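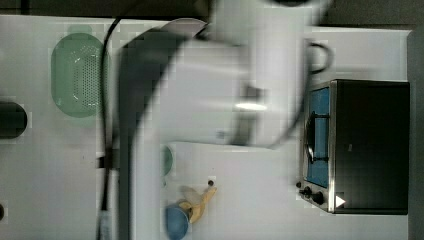

Kickers are like left shoes, a reader wrote to me this week, you only think about them when one goes missing. Well, Titorcombe's has gone missing. The senior who handled every field goal last fall hurt his plant leg, the job is wide open, and after the final preseason scrimmage I'm no closer to telling you who'll trot out there for the opener at Clarent.

August 23, 2026 was supposed to be the day we got a depth chart. The team put one out, sure, but the kicker line had an "OR" on it, and then another "OR" after that. I've covered this program long enough to know a coaching staff loves that little word, but I can't remember seeing it used twice on the same line.

So let me back up a bit. The offense looked really good in the scrimmage! I know, I know, it was against their own defense, and the defense was holding some starters out, and the whistle came early on anything that looked like a sack. Still, they put up 496 yards, with 207 of those on the ground, and the running game was the thing everybody fretted over back in June when I was doing my summer notebook. The line got a real push on the left side. The backs hit the hole and went, with none of the dancing around that drove people nuts last season (me included, and I apologize to anyone sitting near me in the press box for the Idahosa game).

The trouble started once they crossed midfield. Drives kept stalling somewhere between the 20 and the 30, and out would come a kicker. A different one pretty much every time. They went 3 for the afternoon, and I'd love to tell you that was out of 3, but there was one blocked, one that hit the upright hard enough for the band to hear it, and a couple that drifted wide right and kept on drifting. The staff doesn't release scrimmage attempts, so I'll leave it there.

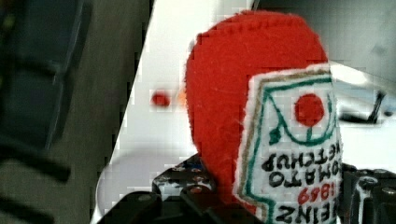 The sophomore has the biggest leg, and it isn't close. He made the longest kick of the day with room to spare, then missed a short one from the left hash that he'd want back. That's been his story all camp from what I've seen. In the morning sessions I got to watch, he'd bang through a string of long ones and then lose his footing or rush his steps on something he could make in flip-flops. Coaches keep telling us they can live with a young kicker who's learning. I believe them right up until the first time it costs them a game.

The freshman is steadier. Same three steps back, same two over, same little wipe of the shoe on the back of his sock. His ball comes off lower, though, and his was the one that got blocked, and if you watched Clarent at all last year you'll remember they've got some very tall people in the middle of that defensive front. They went after everybody's kicks. I'd be nervous about it.

Then there's the punter, who kicked in high school and would be doing double duty. He's the one I'd pick today if you made me, mostly on account of the fact that he's been in a loud stadium before and didn't seem to mind it. The worry is his leg getting worn out by Halloween. The staff told us it's keeping an eye on his workload, and he did skip the kickoffs at the end of the scrimmage, so make of that what you will.

I asked about the injured senior, naturally. The team isn't giving a timeline. He was on the sideline in a sleeve and sneakers, he walked fine as far as I could tell from the other side of the field, and he spent most of the afternoon talking with whoever had just come off. The official word is "week to week," and I've given up trying to translate that one. He won't travel to Clarent. Past that I'd only be guessing, and I'd rather not guess about a kid's leg.

A few other things from my notebook before I run out of room.

The long snapper situation is fine, thank goodness. The holder is new, and he's one of the backup quarterbacks, and I thought he did a nice job with one snap that came in up around his ear. If they ever want to run a fake, he can throw it. (They practiced something that looked a lot like a fake and then asked us not to describe it, so I won't.)

The new Vakden turf is down at the home field and it's a lot greener than I expected. Players I talked to like it. The kickers were split – one told me it's firmer under the plant foot than the old stuff, another said he's still hunting for the right cleats. None of that matters for the opener, which is on grass, and long grass at that if Clarent sticks to its habits. 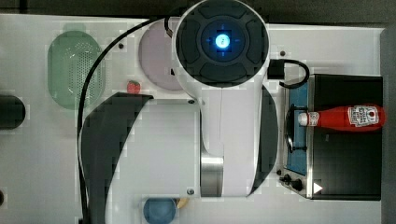 A white robot arm over a tabletop play kitchen, seen from directly above.

Red zone offense got plenty of work late in the scrimmage, and I suspect we'll see the staff go for it on fourth down more than they'd normally like. They ran a short-yardage package with an extra tackle and it worked just about every time, at least until the second-team defense started crowding the line and daring them to throw. If you don't trust your kicker, you'd better trust your big guys, and these are some big guys. The right guard in particular had himself a day.

The secondary is still thin. A couple of corners sat out with what we were told were minor things, and the younger ones got beat deep twice on the same route. They'll need those starters back. Clarent throws it all over the place at home and always has, and I remember sitting through a four-hour game there a few years back that was mostly incomplete passes and replay reviews.

After Clarent comes Idahosa, at home, and then the schedule lets up a little. My hope is that whoever wins the kicking job gets a couple of nice easy ones early, straight down the middle, with a lead. My fear is that it comes down to a long one in the rain with the clock running. I've been doing this too long to bet on which.

Practice is closed to us for the rest of the week, so the next update will be whatever the staff says at the media session. I'll be asking about that "OR," and then I'll be asking about the other one. If you were at the scrimmage and had a better angle on the block than I did, drop me a note – I was stuck behind a tuba for most of the second half.

Kickoff at Clarent is set for early evening, and parking there is lousy, so leave early.

Filed under: College Football, Titorcombe, Preseason Camp, Special Teams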